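Let the slow ones stay a while longer

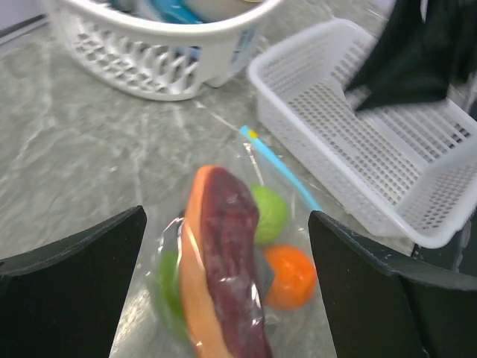

Flosomton Community Radio — Television and Screen Desk

Aug 14, 2022

I have been watching Semis since the first night, with a pot of tea and my sister on the telephone, and I would like to put in a word for the quiet housemates before we vote every last one of them out. If you haven't been following, it is the one where a houseful of strangers live together on a converted farm, and each week the public sends somebody home. I love it dearly, and I say all this as a friend of the programme!

My trouble is with the way we choose. The voting lines open straight after the highlights show, and the highlights show is 90 minutes long, and by my reckoning a good deal of that goes to whoever has been shouting. Last week it was Weldu and the business with the hot water. I enjoyed it as much as anyone (my sister had to ring off, she was laughing so much), but it went on and on, and meanwhile Bezawit Mersha had spent the whole afternoon teaching two of the others to bake her grandmother's bread, and we were given 20 seconds of it. Twenty seconds, and then on Monday's phone-ins people were calling her dull.

She isn't dull. I watch the late live feed when I can't sleep, and she is very funny in a dry sort of way, and she is the one the others go and sit beside when they are missing home. You would never guess it from the main show. The same thing happened to Ayana Negussie, who went out on the second vote with hardly a line to her name, and the house has been a colder place ever since — you can hear it at mealtimes.

I know what the answer will be, that a programme needs its rows and the viewers want them. Well, I am a viewer, and I want some of them. I would simply like the voting held back 36 hours, so that people have a chance to see a bit of the live feed first, or at least talk it over at work. Flellen, who make the show, did something like it for one week in August and it was the best eviction of the series, with five names in it and no idea at all which way it would go.

So if you are voting this week, do please have a think about Bezawit before you pick up the phone. I shall be keeping her in, and so will my sister, though she still has a soft spot for Weldu.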